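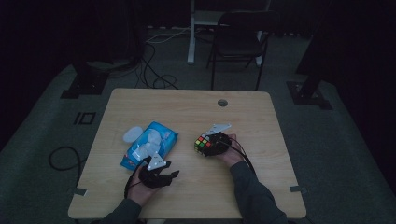
Session 4 - Puzzles and the desk they live on

Running a Games Library, evening course, room 211
Notes: Junaid Naqvi (cover for Ozan Kocabaş, who is back next time)

Typed up fast between classes so forgive the gaps. Bring this sheet with you, we fill in the blanks at the end.

1. Where we got to

Last time: board games, missing pieces, boxes that split at the corners. Ozan's notes on box repair are in the folder, I haven't got spare copies.
Tonight: twisty puzzles, mostly cubes. Checking in, cleaning, putting away. 50 minutes then tea, then practical.

2. Check-in desk

What you want on it: the item, the wipes, the loan card. Bag and phone go somewhere else.
Picture at the top has a cube and a blue pack of wet wipes on a pale wood-grain desk, and that's the amount of stuff to aim for. Note the white oval lid lying by the pack - looks like the flip cap. Caps go astray all the time at our place. A pack with no cap dries out, and then you're rubbing a puzzle with a bit of paper. If the cap is off, press it back on before you do anything else. If it won't stick, pack goes in a zip bag.

Light desk is better than dark for this. Bits of sticker show up, so do dropped screws. Mind the cable hole if your desk has one, small parts go down there and you will be on your knees on the carpet looking for them.

3. Checking a cube in

Pick it up, don't turn it yet. Look at all six sides first.
- Stickers: lifting, torn, missing? Run a thumb along the edges
- Are they the right colours? Nine of each on a standard three-by-three. People peel and swap them to "solve" it, more often than you'd think
- Cracks in the body, mostly at the corners

Then turn it. One full turn each side, slowly. Gritty = dirt inside. Clicks or catches = piece not seated. Floppy = loose screw or a worn spring.

It does NOT need to come back solved. The one in the picture isn't solved and that is a perfectly normal return. We don't charge, we don't comment. Scrambled is how the next borrower wants it anyway.

Write the condition on the card: good / fair / repair. Only those words please. Last year we had "alright ish" on a card and I still don't know what it meant.

4. Wiping down

One wipe per cube. Squeeze it first if it's very wet, you don't want liquid running into the middle.
Wipe flat across each face, not from the edge inwards - edge inwards is how stickers lift. Line the faces up square before you start.
Quarter turn each side, wipe what's showing, turn back. Leave to dry on a cloth with the lid of the box OFF. Ten minutes is plenty in a warm room.

Stickered cubes: no scrubbing, no soaking. Stickerless ones (colour goes right through the plastic) can take more.
Test any new brand of wipe on one sticker first. Some take the shine off.

Desk gets wiped last. People do it first and then put grubby returns all over it.

5. When a piece pops out

Don't panic and don't force it. Turn the top layer an eighth so it sits diagonal, edge piece goes back in with a firm push, foot first. Corners are harder, usually you need to take an edge out too.

If someone has taken it apart and put it back at random it may now be impossible to solve. Chance of getting it right by luck is one in twelve. So always rebuild it solved, then scramble by hand. Asked every year - yes a single twisted corner is enough to break it.

6. Numbers and labels

Each item has a shelf number. Label on the box or bag, never on the puzzle. The class cube is 585, kept in the Bozkurt drawer (cupboard by the door, bottom). Please put it back in there and not in Vornine with the jigsaws.
Boxes in the Vornine cupboard are being renumberd in November so don't copy those numbers down.

7. Practical - in pairs

a) Set the desk: item, wipes, card, cloth. Chair pushed back so you can stand. Folding chairs are fine but check it's properly open before sitting.
b) Check in one cube, out loud, partner writes the card
c) Wipe it down as section 4
d) Take one edge piece out, put it back, one full turn each side
e) Swap

Anyone who finishes early can try the four-by-four. The middle pieces on that one are a pig to reseat so ask before you take it apart.

8. Fill in

Stickers of each colour on a standard cube: ______
Wipe from ______ to ______
Three words allowed on the card: ______ ______ ______
Desk gets wiped ______

9. For next time

Read the loans chapter, skip the bit on deposits, we do it differently. Bring one puzzle or game from home that has something wrong with it. Doesn't matter what.
Building door code for late arrivals is 1906, please pull the door shut behind you it doesnt catch by itself.

Questions to me this week, Ozan after that.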